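Session 8: sorting by kind (Arif Miah)

Right, carrying on from last time, when we got as far as tins. I promised you'd do snacks this week, and I think they're the best practice going, mostly as the packets are so badly behaved. A tin sits where you put it. A bag of crisps slides off the pile the moment you turn round!

Tip everything out first, all of it, on to one big flat surface. I use the bed with a blanket over it -- crumbs shake straight off out of the window, and you can walk round three sides. Spread things so that no packet hides another, then leave them alone for a minute and just look.

Now choose your rule. The Gunawardena handout goes by size, which I've never got on with (a big bag of air and a small bag of nuts want very different homes). I go by how it's eaten: things you finish in one go, things you share, and sweets that get sucked on the bus. You may well end up with something else, and that's fine as long as you can say it in one sentence.

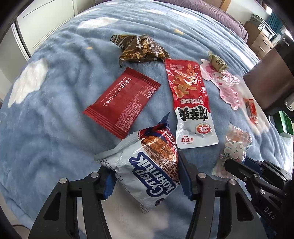 If you can't read a label, don't guess from the colour of the wrapper. Put it to one side and look it up afterwards, and check for nuts before it goes in the shared tub. My sister-in-law brings me things from all over and I've been caught out 2 times, once very spicily.

For next time: do one drawer or shelf at home, write down your rule, and bring the list. Half a page is plenty. We start on spice jars in session 11, so save any small empties -- lids too, please.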